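Home | Workshop | Tips | Links

Right, hand-held grippers. We've been building a pair at the Rallis shed, and I've got a few tips if you fancy trying it! Fix your cables first. Mine snagged constantly until Fotini Kouris showed me to leave a good loop by the wrist (thank you Fotini). Put a big pale board on the table too, it makes dark things so much easier to spot. And practise on something daft and flat before you go near the crockery.

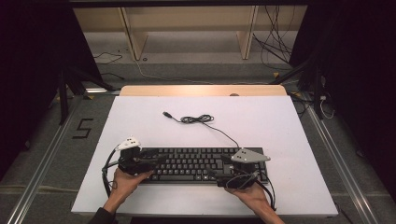 Page last changed: 4/28/25

A keyboard's a great one to start on, one gripper over each end. Coil the USB lead up out of the way at the back. Next job is new jaw pads, 2 per gripper, and I've still got to cut them.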